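Monday, bench 2, notebook cont.

Packing cell at Diltness, second week. Came in 6:40, arm already homed. Night shift left the light wood top clear like I asked, thanks whoever.

Goal for today: bars off the bench into the cartons without a person picking them up. Usetti order, 300 to go out by end of week. Hand rate before the cell was 56 an hour with two people. Yesterday's best was 40 with one person watching. So slower per hour but half the hands, and the other pair went to deburr, where the backlog is.

What I changed:
- approach height down a touch, it was closing high on the bar and letting it roll
- close speed back to the Partington setting, the one we used on the trays
- new pads stay on. Old ones in the drawer, do NOT throw out
- carton sensor moved left, still gives a false full when the flap sags

Ran 2 short batches before break. First one stopped on the carton sensor, second one ok till somebody leaned on the guard. Need a better spot for the label printer, everyone reaches across to get at it and that trips the stop. Asked for a shelf.

People side, writing it down becuase it keeps getting lost in the numbers. The job at this bench used to be lift, turn, look, place. The looking went with it. Scratches used to get caught by whoever had the bar in their hand and now they go in the carton. Found a bad one in yesterday's lot, only because I opened a box for something else. Either we put a check in ahead of the arm or someone gets real time to do it, not "keep an eye on it" while also feeding cartons and printing labels.

Also the watching is tiring in a different way. Sore wrists gone, eyes shot by 2. Suggest swapping every hour with deburr — needs the deburr lead to agree, havent asked.

Blue bar, gripper down over it, pad just short of the near face:
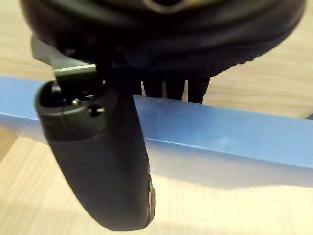 Jarau wrote in the margin at lunch that the hourly swap only works if everybody on the line gets trained to clear a stop, otherwise whoever rotates in just stands there waiting for one of us. Also wants the scratch check done before the arm, by hand, and counted as a job on the rota. Agree on both. Training is half a shift each if we skip the teach pendant stuff.

To do:
- sensor bracket, stiffer
- shelf for printer
- ask deburr re swap
- recheck pad wear after the Usetti lot

Left it powered, guard shut, key in the usual place.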